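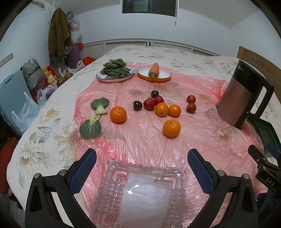 Ticket 1532 – Elton hand tool, produce sorting set, episodes rejected at upload

Status: open, waiting on Sugawara side
Opened: 20 January 2022
Site: Jedham apartment
Task: fruit + veg on bed, pink sheet

Problem
Uploader keeps bouncing episodes from this layout. Error is "track lost, left finger" and then nothing usefull after it. 14 recorded this morning, 9 bounced. Same tool was fine in the kitchen yesterday.

Tried so far
- Restarted the Demura recorder. No change.
- Swapped battery, reseated cable. No change.
- Wiped the blue pads and checked the screws on the housings. All tight.
- Re-ran calibration on the floor, passes. On the bed it passes about as often as it fails, so not trusting it.
- Slowed right down on the approach. Helped a bit, maybe.

Notes
Suspect the surface. Sheet is see-through and wrinkled, big daisy print on the quilt comes up through it, and the whole lot shifts when you lean on the mattress. Kettle base doesn't sit on anything firm. Glass dish is the other suspect – clear, ridged sides, with the folded white bag inside. Every bounced episode I replayed drops out when the fingers are either side of it. The mandarin and apple picks look clean. Bok choy ok too, the leaf bends but tracking holds.

Carrot in the orange bowl: start pose is standing on its cut end, tip up. Please keep it that way in resets, labels depend on it. Spinach stays stacked on the navy rim plate.

Next
1. 6 episodes with the glass dish off the bed, everything else left alone.
2. If those go through, put dish back without the bag and repeat.
3. If they dont, board under the sheet and start over.

Don't delete the bounced ones. Sugawara want the raw files, they asked for the same in August and we'd already cleared the drive.

Question for them – can the uploader keep the part before the drop? Most of the picks are done by then and re-recording eats the afternoon.

Update, after lunch: step 1 running now. First two uploaded, no error. Will post the rest when the queue clears.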